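Dunleavy opens refurbished meeting room in Nultley

Monday, April 23, 2018

Office fit-out firm Dunleavy has finished work on a small meeting room at the Vodow building in Nultley. Work began in February and took 5 weeks. The room can be booked by any tenant from today.

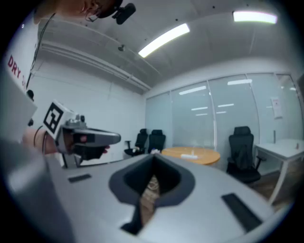 The Nultley meeting room, with its round wooden table, black office chairs and frosted glass wall.

The walls and ceiling are white, with long light panels overhead and a brown wooden floor. The frosted glass lets in light while keeping meetings private. Furniture was supplied by Nulleck.

Bookings are taken at the Vodow front desk, extension 297, for up to 3 hours at a time. Tenants should give their company name and the number of people attending.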